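Wumwood Neighbors Board > Local Politics > Council race: who gets to be on stage?

Started by porchlight_pam
2021-03-17

porchlight_pam wrote:
So the candidate forum for the Ward 3 seat is set, and they're only putting two people at the table. Condell and Nzioka. Jeptoo Minja is on the ballot, same as them, and she got a letter saying she's welcome to sit in the audience. The audience! I called the library to ask who made the rule and got passed around three times before a nice man told me it's the Zulta Civic League's event and the library only rents them the hall.

The rule, as far as I can tell, is that you need 8 percent in a poll. What poll? I've lived here twenty years and I have never once been polled about a ward seat. Has anybody on here?

gus_on_fairlane wrote:
Nope, never been polled. Got a call about gutters once.

But I'll be the grump here. You do have to draw the line somewhere. I went to the mayoral one six years back when they let everybody up, and it was a mess. One fellow spent his whole closing statement on chemtrails. I left before the school funding question and that's what I'd come for.

porchlight_pam wrote:
Gus, three people is not a mess. Three people is a normal dinner. I could see it if there were nine of them.

ms_kettle wrote:
I was at that mayoral one too and I liked it, chemtrails and all. Learned more about the guy who won from how he treated the guy who didn't than I did from his mailers.

On the polling thing, my sister-in-law does the newsletter for the League and she told me the poll was an online form they sent to their own members. I'm not saying they cooked it. But their members skew toward people who've been to a League breakfast, and Condell and Nzioka have both spoken at those breakfasts. Minja hasn't been asked.

rdutton wrote:
Okay but has she asked THEM? I keep hearing she's shut out and I also keep hearing she didn't return the questionnaire until after the deadline. Both can be true. I'm leaning her way on the bus thing, for what it's worth, I just don't love the martyr business.

ms_kettle wrote:
The questionnaire went to the wrong email. She posted the bounce message on her page.

rdutton wrote:
She posted A bounce message. I looked at it, and the date's cropped out. I'm not calling anybody a liar, I'd just like to see the date.

tineke_d wrote:
Hi all, Tineke Declercq, I help out on Jeptoo's campaign so take this however you like. The full message with the date is going up tonight. It got cropped because I did it on my phone while making lunches, so blame me and not her.

What I wanted to tell people is that she's going to answer along anyway. The League streams the forum, so we'll have it on in the back room at the bakery on Nzioka Street (yes, I know, no relation, everybody makes the joke) and she'll type out her own answer to every question as it's asked. You can follow on her page or come and watch her do it. There's coffee, and chairs if you come early.

gus_on_fairlane wrote:
Well now that I might go to. Does she get the same clock as the other two? If Condell gets 70 seconds and she gets to sit there polishing, it isn't exactly a debate.

tineke_d wrote:
Same clock! Somebody's kid is going to run a kitchen timer. When it rings she hits post, typos included.

porchlight_pam wrote:
See, I love that. I'd honestly rather read it than listen to it anyway, Condell mumbles.

wheelbarrow_wes wrote:
I'm voting Condell and I don't think he mumbles, I think that hall has a terrible speaker system. But I did write to the League and tell them to add the third chair. If my guy can't handle one more person up there then what am I voting for him for. He hasn't said a word about it either way, and that bugs me a little. Nzioka at least put out a statement.

rdutton wrote:
Nzioka's statement was two sentences and one of them was about the weather.

wheelbarrow_wes wrote:
Ha, fair. Still two more than mine.

lottie_in_the_annex wrote:
I've voted in every ward election since I moved here and I have never picked my person off a forum. I pick off the yard signs and who answers my email. I wrote all three of them in the winter about the crosswalk by the elementary school. Minja wrote back the same evening, and she'd clearly gone and stood on the corner, she knew about the hedge. Nzioka's office sent me a form letter about parks. Condell called me on the phone, which surprised me, and we talked for 20 minutes, and he was perfectly pleasant and didn't know which crosswalk I meant.

So I already know who I'm voting for, but my neighbor across the hall doesn't, and she's the kind who'll watch the stream and figure whoever's at the table is who's running. That's what bothers me. A chair is worth a lot to people who only tune in once. 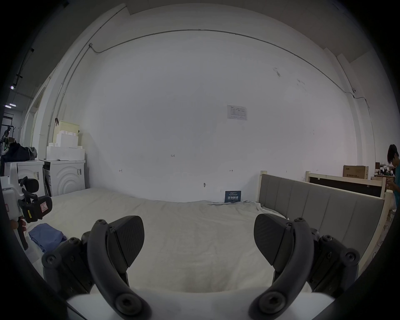 Replies, page 2

gus_on_fairlane wrote:
Lottie, that hedge has been a problem since before the school had a gym. I'm a bit impressed she noticed it.

I'll give you the point about people who tune in once. My brother's like that. He'd vote for the lectern if it had a nice voice.

ms_kettle wrote:
Update from the sister-in-law. The League board talked about it last night, and they're split. Some of them want to let her up and some of them think changing a rule this close to the date makes it look like they got pushed. She says nobody's happy and please stop calling the newsletter number, it rings in her kitchen.

porchlight_pam wrote:
I may have been one of the callers. Sorry to your sister-in-law.

rdutton wrote:
I don't think "it'll look like we got pushed" is a reason, though. You either had a good rule or you didn't. If it was a good rule, say who you polled and how many answered and put it on the website. I'd shut up tomorrow.

wheelbarrow_wes wrote:
You would not.

rdutton wrote:
I'd shut up about that.

lottie_in_the_annex wrote:
Does anybody know if they take questions from the floor? If she's in the audience, could she just raise her hand?

ms_kettle wrote:
Written cards only, read by the moderator, and candidates can't submit one. It's in the letter she got. Somebody did think of it, I guess.

gus_on_fairlane wrote:
Now see, that one I don't care for. Keeping the table small is one thing. Telling a person on the ballot she can't hand in an index card like everybody else is petty.

porchlight_pam wrote:
Gus is coming around!

gus_on_fairlane wrote:
Gus is not coming around. Gus still thinks a line's a line. Gus thinks they drew an extra one.

tineke_d wrote:
The full bounce message is up now, with the date. It bounced two days ahead of the deadline. rdutton, I'd appreciate it if you'd take a look, since you asked.

rdutton wrote:
Looked. You're right, and I'll say so here where I said the other thing. The address they used has her name with two n's. I take back the martyr comment, or most of it anyway. I still want to hear where the bus money comes from, and "we'll find it" doesn't count as an answer.

tineke_d wrote:
Thank you. She's got a page on the bus money and it's longer than it should be, I've been after her to trim it. Short version is she wants to move the parking garage surplus over and run the late bus as a trial through June. Then look at who rode it.

wheelbarrow_wes wrote:
The garage surplus is supposed to go to the garage roof. That's Condell's whole argument, and he's right on that one, I've parked under the leak.

lottie_in_the_annex wrote:
And there you go, that's a real disagreement, and I'd like to hear the two of them have it out loud. With Nzioka too, if there's something past the weather.

ms_kettle wrote:
Put it on a card, Lottie. They have to take yours.

lottie_in_the_annex wrote:
I will! I'll drop it at the library desk tomorrow. If anyone else has one written out by noon I can carry it over with mine, just message me.

porchlight_pam wrote:
Messaged you. I wrote small, but it's two sides.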